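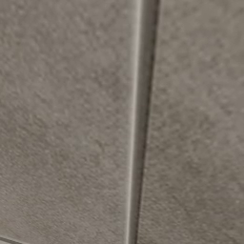

# Grout, caulk and tile joints: upkeep notes

Cement grout is porous. It takes in water, soap and kitchen grease, and most of the trouble people have with tiled floors starts in the joints and not in the tile. These notes cover cleaning, small repairs and resealing for floors and counters in normal household use.

## Routine cleaning

Use a pH-neutral floor cleaner at the dilution on the label. Apply it, leave it for 4 minutes, scrub the joints with a stiff nylon brush, then pick up the dirty water with a wet vacuum or a sponge. Mopping alone moves the dirt off the tile and into the joint, where it dries.

Do not use vinegar on cement grout or on limestone, marble or travertine. Acid dissolves the binder a little each time, and the surface turns sandy. Steel brushes leave fragments that rust.

For grease near a stove, mix a paste of baking soda and water, work it in, and rinse twice. Oxygen bleach powder in warm water handles most brown staining on light grout. Test it first in a closet or under an appliance. Never combine any bleach product with an acid or with ammonia.

## Checking the sealer

Put a few drops of water on the joint. If they bead, the sealer is still working. If the grout darkens within a few minutes, reseal. Check floors at the sink and the back door first, as those wear fastest.

## Replacing a short run of grout

1. Score both sides of the joint with a utility knife.
2. Rake out the old grout to two-thirds of the tile depth. An oscillating tool with a carbide blade is quicker than a hand saw but chips edges if it is tilted.
3. Vacuum the joint. Wipe with a damp sponge.
4. Mix a small batch. Let it stand as the bag directs, then stir again without adding water.
5. Press it in with a rubber float held at a steep angle, working diagonally across the joint.
6. Wipe with a well-wrung sponge. Too much water at this stage gives pale, blotchy color.
7. Keep foot traffic off for 18 hours, longer in a cold room.

Use unsanded grout in joints under 1/8 inch and sanded grout in wider ones. Sanded grout can scratch polished stone.

## Where caulk belongs

Any change of plane gets flexible caulk: floor to wall, counter to backsplash, tub to tile. Grout in these places cracks and will crack again after patching. Remove all of the old material before caulking, including the film, and wipe with rubbing alcohol. Silicone does not stick to old silicone.

## Lippage

Where one tile edge stands proud of its neighbor, a diamond hand pad takes down a small difference on unglazed stone. Start at 200 grit and finish at 400. Glazed tile cannot be corrected this way.

## Sealing

Wait for new grout to cure for 7 days, or the time given on the bag. Apply penetrating sealer with a small brush, and wipe any excess off the tile before it dries to a haze. Two thin coats.

Crisóforo Nava

Last revised 2019-07-11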